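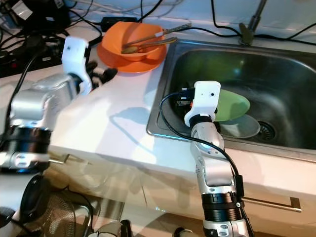 Kitchens > Conversations > At the Sink

The Last Plates of the Day: Talking Dishes with the Woman Behind the Wallner Kitchen

August | By the Wallner newsletter desk
3 min read

She has been washing up in one kitchen or another for most of her 69 years, and she would like you to know that she still enjoys it. "People feel sorry for me when I say that," she told me, laughing, while the kettle took its time. "They shouldn't! It's the one part of the day when I get to finish something."

The kitchen at Wallner is plain and bright, with a white countertop and a stainless steel sink, and the color all comes from the dishes. There's a green plate, a pale one somewhere between gray and blue, and an orange bowl with an orange plate to match. She bought most of them piece by piece at Lando, the secondhand place by the bus depot, and paid 13 dollars for the orange pair, which she still thinks was a little steep.

"I was brought up with white plates, all of them white, and you never knew whose was whose," she said. "Now I put soup in the orange bowl and it looks like somebody made an effort."

Her way of washing up is something she has plenty of opinions about (I had asked for a few minutes and stayed until nearly four o'clock). Plates go into the sink first. Bowls wait their turn on the counter with the spoons left inside, so that she isn't feeling around for them under the suds later on.

"My mother did the spoons first, and then the glasses, and she'd be horrified," she said. "But a spoon in a bowl is a spoon I can find."

She is just as firm about the strainer in the drain - it gets lifted out and rinsed every evening, even when she's tired. As for a dishwasher, her sister has offered her an old Dellico more than once. "And where would it go?" she asked me, and poured the tea.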